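# Storage Bays: Frequently Asked Questions

The Holloway building provides shared storage bays for cables, stationery and other small supplies. The answers below apply to all users of the bays.

## What does each bay contain?

A standard bay has a pale work surface, three green plastic baskets along the back, a rail of seven hooks and a white wire basket on the left wall.
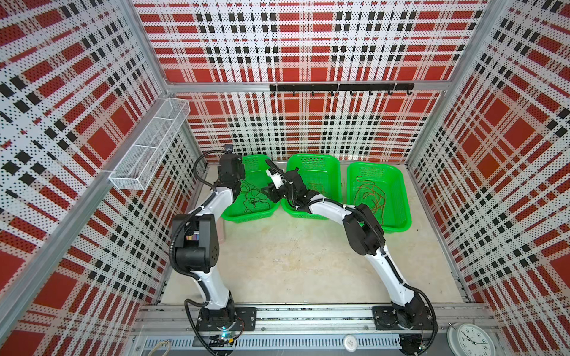 Users may keep up to 5 cables in one basket. Larger quantities must be taken to the Bukska storeroom, where they are recorded by length and type.

## How should cables be stored?

Coil each cable loosely and fasten it with a reusable tie. Do not wrap cables tightly or knot them together. Damaged cables are not accepted and should be reported on Form 579.

## Where do pens, chalk and pencil cases belong?

Writing supplies go in the left basket. Boxes of colored sticks must be closed before they are put away. Items may be set down on the work surface while a basket is being sorted, and should be returned to it by the end of the session.

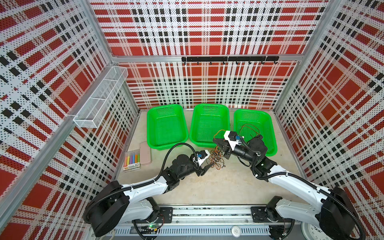 ## May I hang items on the hooks?

Yes. Each hook holds up to 300 grams. Bags and coats should be left in the Wimska cloakroom.

## How do I request additional baskets?

Requests are handled by the Surine supply desk. Please state the bay number and the intended use.

Last updated: May 31, 2026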